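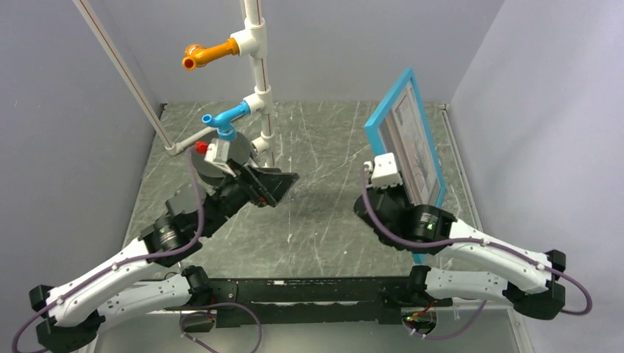
March 26, 2024

Notebook, two-arm cell (Tokach bench)

Left arm stopped twice this morning, both times with the gripper up near the blue spout. Same fault each time: wrist motor lost communication, then the whole left chain dropped out of the bus list. Right arm stayed up and kept holding its position. The second time I left everything powered and went looking before clearing the fault.

First guess was heat, because the July stoppages were heat. Ruled out. Motor temperature at the last good reading was 40 C, well under the limit, and the log shows no climb before the dropout.

Second guess was the supply. Swapped to the spare Provden unit and ran the left arm alone with slow moves. Dropped out again on the reach toward the post. Voltage was steady the whole time, so I put the original supply back.

Then the cable. With torque off I moved the left arm through the reach by hand and watched the error counter. Nothing with the arm folded. Past a certain wrist angle the counter starts jumping, and if I pinch the purple cable just past the wrist motor and flex it, I can make it jump with the arm still. Let go and it stops. The outer jacket looks fine. I think the break is inside, where it bends tightest.

Checked the log back to the cable change. Nearly 2,000 cycles on this one. The old cable lasted longer, but it was also routed with a bigger loop. I shortened the loop when it kept catching on the mounting bar, so this one is on me.

The part that bothers me more: when the left chain drops, the Gester controller does not tell the right arm to stop. It finishes whatever move it was given. No contact today, but on the shared reach the two grippers pass close to each other, and a dead arm in the middle is an obstacle the planner doesn't know about. Also, a left arm with no torque sags. Keep hands out from under it when clearing the fault, and support the forearm before cycling power.

Done so far:
- left arm tagged out, do not enable
- right arm OK to run alone, half speed, left arm folded
- fault log copied to the Were folder

To do:
- new cable for the left side, long loop, tied at the forearm and again below the wrist
- flex test the right cable the same way, it has the same routing
- stop-both on loss of either chain. Needs to be in the controller, a script on the laptop is too slow
- put the error counter on the status page so we see it rising before it trips

Not sure yet whether the connector took any strain too. Will look at it under the magnifier when the cable comes off.

Last updated: same day, after lunch

Comments

benchrat: We saw this on the Were rig. Check the crimp at the wrist end before you blame the wire.

k_ohm: Right cable flexed, 2 errors in the full sweep. I would change it too.

benchrat: Agree, change both.

Contact the lab | Copyright Tokach workshop notes | Back to top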